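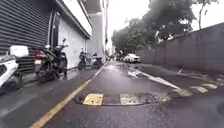 Test street, delivery leg. Speed bump and parked two-wheelers on the shutter side.

Progress report to Overgaard, Wed 27 April
Prepared by Nayeli Pacheco, Stallard project

You asked whether the Avham cart can do the corner shop's delivery chore without a person walking next to it. My answer is still no.

The chore is simple: take a bag of groceries from the shop's back door to the customer's door, 600 meters away. Avham's sales sheet calls this solved. In our log, the cart finished the trip alone on 6 days this month. On the other days one of us had to step in, most often at the speed bump or where scooters were parked on the sidewalk. Wet pavement made it worse. It kept taking puddles for holes and stopping.

Inside the shop, the Inia shelf arm has now handled 3531 items. Of those, 1607 had to be straightened by the clerk afterward. She says she would be faster doing the whole shelf herself, and having watched her, I believe it.

Spending is within budget. I don't support buying a second cart. I would keep the one we have until November, test it only on this street, and ask Avham to fix the puddle problem at their own cost. Their last software update changed the beep and not much else that we could find.

Still open: who pays for the dented wheel guard.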